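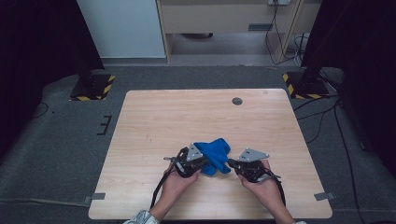

Can a Machine Fold My Laundry Yet?

No. Thanks for stopping by.

Fine, a little more. A blue cloth in a heap is about as hard as homework gets for a robot. A person holding a pair of grippers still has a person's brain doing the worrying, and the cloth still has to be pinched in the right spot. I fold 11 towels on a bad evening and think about dinner the whole time.

My guess in January was five years. I'm sticking with it, mostly out of stubbornness. Dishes may come sooner, plates at least hold their shape.

Search this blog Go

2 comments

Dean Cropper
You fold them? Mine live in the dryer.

Tiina Huttunen
Call me when it does fitted sheets. I'd pay 300 bucks, tops.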